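Dremside Shared Workshop
Build Your Own Two-Arm Bench, Handout 4
Revised 8/9/20

Session 4: Hands, cables and the first pick list

By now the arms should be bolted down and the joints should answer to their names in Fliris. If one doesn't, go back to Handout 3 before you add a hand. A hand on a badly mapped arm will close when you ask it to lift, and you will spend the evening looking for the fault in the wrong place.

Hand check. Power the hands with the arms parked. Wait for the fingertip lights. Then open each hand flat, palm down, well clear of the bench, and hold that pose while you read the finger positions off the screen. Write down all the open values. Fakir, our hand script, takes these as zero.
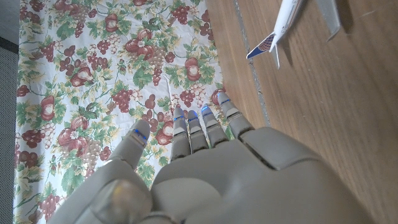 Renlow group asks whether the open values can be copied from one hand to the other to save time. They can't. The left and right hands are strung separately and the zeros drift apart after a few hours of use. Take both sets, and take them again if you swap a finger.

Speed. Keep the closing time at 500 milliseconds or longer for this session. Faster closing works on soft objects but knocks hard ones away before the thumb gets there.

Cables. Each hand has its own cable from the wrist. Leave enough slack for the elbow to bend fully, then move the arm by hand through its whole range with the power off. Look for pulling at the wrist plug and for any loop that could catch a finger. Long runs go off the side of the bench. Do not tie them to the forearm yet, as we will be taking the wrists off again in November.

Work area. Mark a rectangle on the tabletop with gray tape. Both hands must be able to reach every corner of it without the elbows touching the bench. Objects stay inside the tape.

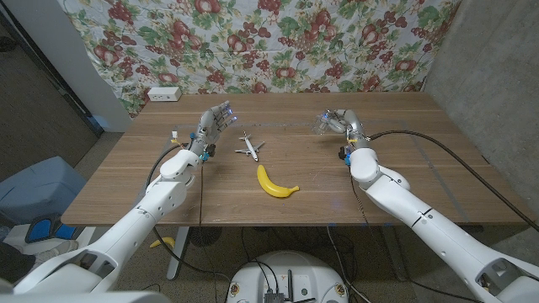 Start with two objects only. One should be light with thin parts that stick out, and the other should be rounded and easy to wrap the fingers around. Run 20 picks per object with one hand while the other hand stays still. Log each pick as held, dropped or missed. A pick counts as held if the object is off the table for 4 seconds.

Change the starting angle of the object between runs. Almost 14 degrees is enough to show up a weak thumb setting. If the hand misses twice in a row at the same angle, stop and check the zeros before you touch anything else.
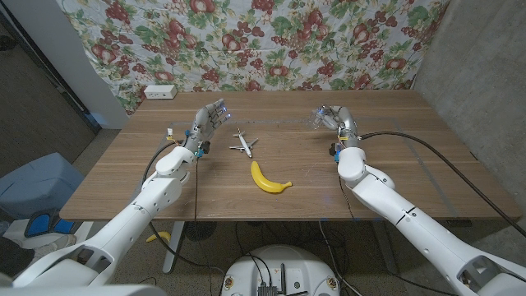

BEFORE NEXT SESSION

Bring your pick log on paper or as a plain text file. Copy your Fakir zeros into the bench notebook under your group's name.

Read the part of the Fliris manual on shared workspaces. We will be passing an object from one hand to the other, so both arms will be moving at once and the stop button has to be within reach of the person at the keyboard.

Groups that haven't finished the cable check should do that first and leave the picks for later.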